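Clarasix fabric sleeve for arms and hands

The Clarasix is a knitted cover for robot arms that work close to people. It is made after the Zistgate shop rules, section 8, which ask that the rolled end stays clear of the fingertips.

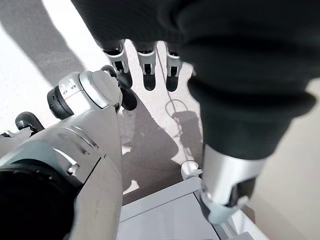

Dark sleeve with the fingers free below it.

Before each shift, check the folds by hand and look where the cables lie – a loop on the floor should be moved or taped. Change the sleeve after 630 hours.
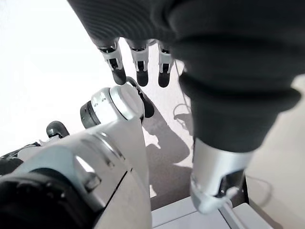
Black fingertip pads, not covered by the knit.

Order no. 74-13. Questions about fit: Samer Fakhoury.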